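For my project I picked the Pristura kit, a pair of hand-held grippers you can rent from Mellberg when you want to record robot training data but don't own a robot (I don't, and neither does anyone in my class!). My question was pretty simple: can a beginner get usable recordings out of it in one semester?

Setup ate most of April. The manual is fine up to the calibration page and then it kind of gives up on you, so I ended up redoing the calibration from scratch. Once that was sorted, things moved fast. My goal was 400 recordings of kitchen and table chores, and I got 25 of them done the first afternoon, which felt amazing.

The grips are comfortable for short stretches. After an hour my thumbs were complaining, and I started taking breaks between tasks. Mugs took me the longest to get the hang of, you have to come in slower than you think. 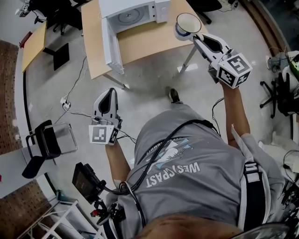 Grippers in hand, with the marker blocks on them.
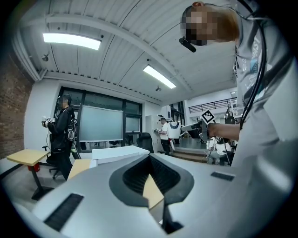

Fashola used the same kit last year for the Prergate project and told me the hardware was never the trouble, it was the upload software, which stalled on any batch over 100 files and had to be restarted by hand. I got the same stall twice, so I kept my batches small after that.

Would I rent it again? Yeah, I would. The 2000 dollar deposit is scary on a student budget, but you do get it back. I'd just ask Mellberg for a better calibration page and a softer grip.

Contact the project page editors | Back to top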